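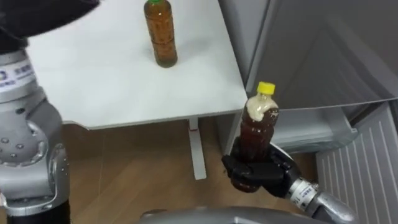 Green cap, amber-brown; yellow cap, dark brown. White table, light floor.

I have sorted my bottled drinks by cap color for a while now, and a few readers wrote in after the last post to ask how it works. The method is simple. Each drink gets one cap color and keeps it. Green is the lighter brew, yellow is the darker one. When a bottle is refilled, the cap goes back on the same body, and the body goes back to the same side of the table.

The labels come off first. Warm water and a plastic scraper will do for most adhesives. The Plinell glue is worse and needs cooking oil, left on for 81 minutes the one time I bothered to measure it. Ten would probably have been enough.

Color through the plastic is a poor guide on its own. Two brews of different strength look alike under the lamp in my front room, and a ribbed body makes it harder to judge. Against a white tabletop in daylight the difference is plain. I do the sorting before noon for that reason.

Storage is upright only. I laid a row of bottles flat in June and the shelf liner had to be replaced. Mercy Shirima commented that her caps seal better after a second quarter turn, and I have had the same result with the Ballenia ones.

Next I want to compare cap threads. Kelechi Okeke has lent me a gauge.

Print this post | E-mail this post

Search this blog
Go

Recent posts
Removing Plinell label glue
Shelf liner, second attempt
Kekwood table: leg leveling
Notes on the Ajayi kettle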